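Jiltum hand gripper, bench build
Safety and inspection checklist, with comments

Unit: gripper 2, hand-held
Built by: Åsmund Hägglund
Checked by: Beat Eberhard
Where: shared workshop, back bench and kitchen corner
When: Saturday, April
Result: pass with two items open (4.3 and 6.2)

Marks used: OK, FIX (fixed during the check), OPEN (still to do), N/A.

1. Before picking it up

1.1 Previous sheet read. OK
The last sheet had the left finger pad lifting at the tip. Åsmund has reglued it. See 3.2.

1.2 Work surface clear of loose screws and blades. FIX
Two M3 screws and a snapped-off knife blade on the bench mat. Blade went in the sharps tin. Please use the tin.

1.3 Printed parts free of cracks. OK
Checked both long arms and the corners of the triangular cut-outs under the desk lamp. The corners are where the first unit broke. Nothing found this time, but the layer lines on the inside of the left arm are rougher than I would like. I ran a fingernail along them and they don't catch.

1.4 Burrs and stringing removed. FIX
One sharp string left near the lower hinge. Cut off with flush cutters.

2. Pivots and linkage

2.1 All pivot screws present and seated. OK

2.2 Pivots move freely through full travel. OK
Opened and closed it 31 times by hand. There is a slight tick near full open on the first few strokes and then it goes away. Åsmund says the washer on that side is a Pritico one and slightly thicker than the rest. I don't mind the tick, but if it gets louder, swap the washer before doing anything else.

2.3 Side play at the jaws. OK
A little, same on both sides. Less than on unit 1.

2.4 Pinch points marked. FIX
There was no marking between the outer linkages. I put a strip of yellow tape on the inside of the handle, where you see it when you take hold. Anyone lending the gripper to someone new should also tell them to keep the other hand out of the linkage. I got the skin of my thumb in there in March and it bled more than you'd expect from a plastic part.

2.5 Thread lock on pivot screws. OK
Paint marks still line up. Don't put thread lock on the printed threads, it softens the plastic.

3. Fingers and pads

3.1 Fingers close parallel. OK
Held against a steel ruler. Even contact along the pad.

3.2 Pads bonded along the full length. OK
The reglued one holds. Pulled at the tip with pliers, moderate force, no lifting.

3.3 Pads clean. FIX
Flux residue on one of them. Wiped with alcohol and left to dry. Whoever was soldering next to it, please put the gripper back in its box first.

3.4 Spare pads in the box. OK
Two. They are the Boateng sheet cut to size, so if we run out, the template is in the same box under the foam.

4. Wiring and encoder

4.1 Power off before opening the housing. OK

4.2 Cable strain relief holds. OK
Tugged it. The zip tie is doing the work here and the printed clip isn't. Fine for now.

4.3 Encoder reading at closed and open. OPEN
Closed should read 0. It read 359 on three starts out of the ones I tried, then jumped to 0 as soon as the jaws moved. It wraps around, so the number itself is harmless by hand, but the logging script takes the first value as the starting width and everything after it is wrong. Åsmund wants to fix this in software. I would shift the magnet a little so the closed position is nowhere near the wrap. One of us should do one of these before the next long recording.

4.4 No bare conductor near the trigger. OK

4.5 Battery pack not swollen, no smell. OK
Hirkik pack, the newer of the pair. The older one is on the shelf with a red sticker and must not be charged. It should go to the recycling point, and I can take it if it is still there next week.

5. Grip test, kitchen corner

Done away from the bench with ordinary things. Nothing made of glass, nothing with a blade, nothing hot. If the kettle is in use, wait.

5.1 Floor dry and walkway clear. OK

5.2 Kettle, microwave and rice cooker off for the test. OK
Switched off at the wall as well. The counter is narrow and it is easy to knock something while you are watching the jaws.

5.3 Light, thin object: spoon by the handle. OK
Thin metal is the worst case for these pads, so the spoon is the standard test piece. Grip it by the handle, let the bowl hang below the jaws, and hold it over something soft. 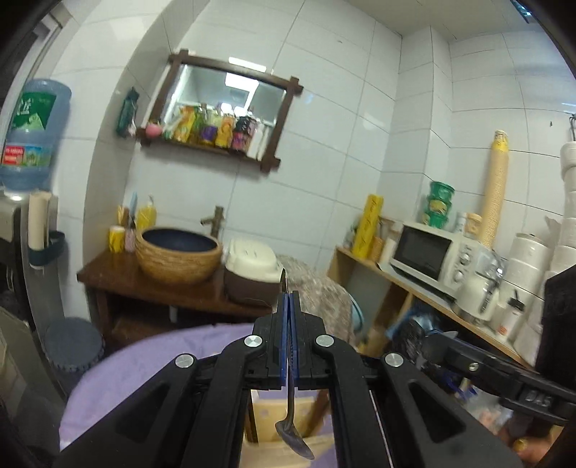
Count to 8 with the hand still, then turn the wrist slowly both ways and count again. It passes if the handle has not crept along the pads. It didn't creep. On unit 1 with the old hard pads the spoon rotated every time, and we lost an afternoon thinking the linkage was at fault.

5.4 Soft object: folded cloth. OK
Picks up from a corner. Picking up from the middle of a fold takes two or three tries, same as before.

5.5 Release. OK
The jaws open fully when the trigger is let go. The spring is strong enough without snapping back.

5.6 Test pieces washed and put away. OK
The spoon goes in the gripper box and not back in the drawer. It has had pad dust and alcohol on it.

6. Storage and labels

6.1 Stored with jaws open. OK
Leaving it clamped shut flattens the pads.

6.2 Unit label on the handle. OPEN
Still a piece of masking tape with a 2 on it, and the ink is rubbing off. Åsmund has offered to print a proper one.

6.3 Battery out of the gripper. OK

6.4 Next check
After the encoder change, or after any drop from bench height, whichever comes first. If it gets dropped, write it on the sheet even if it looks fine.

Comments added after the check

Å. Hägglund: Agree on the magnet. I'll move it and leave the script as it is. I have also ordered thinner washers to match the others, so 2.2 should be quieter.

B. Eberhard: Good. Repeat 4.3 with at least ten cold starts and write all the values down, including the ones that look right. The housing screws are soft, use the hand driver.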